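Housekeeping Practice, Unit 3: Small Bins and What Goes in Them
Handout for the evening group, Tarno House

In this unit we look at the waste bin of a private room: bedroom, study or small bathroom. The kitchen bin is a different matter and we take it in the next unit.

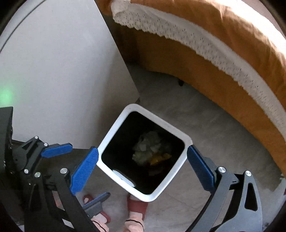
A room bin is for dry waste. Tissues, sweet wrappers, receipts, cotton wool and hair from the brush can all go in. Food does not belong there, also not an apple core, and also not a tea bag. If the guest has put such things in, the bin must be emptied on the same day, even when it is almost empty.

When do we empty?
In the Tetitz rooms the rule is each morning before 10. In a family home it is enough two times a week, if there is only paper inside. Please do not press the waste down with the hand to win more space. There can be a razor blade or broken glass under the paper.

How to carry
Some bins have an opening in the side, which serves as a handle. Put the fingers through it and keep the other hand under the base. A bin with no handle is carried with both hands at the sides. Wear closed shoes or slippers with a good sole, and look where you step when the bin is in front of you.

Washing
Once a week the bin is washed, inside and outside. For a plastic bin take 1000 ml of warm water and 100 ml of white vinegar. Wipe the rim first, then the walls, then the bottom. The corners collect dust and old glue from stickers, so use a small brush. Turn the bin upside down on a cloth and leave it until it is fully dry. A wet bin with a new bag in it will smell after one night.

Bag or no bag?
Both are correct. With a bag the work is quicker, but the edge of the bag must be folded over the rim evenly. Without a bag we save plastic, and the bin must then be wiped after each emptying.

Place in the room
Beside the desk or the cabinet, never in front of a door and not close to a heater. Put it back where you found it, also if you know a better place.

For next time: read page 56 of the course book and write down how the bins are emptied in your own home.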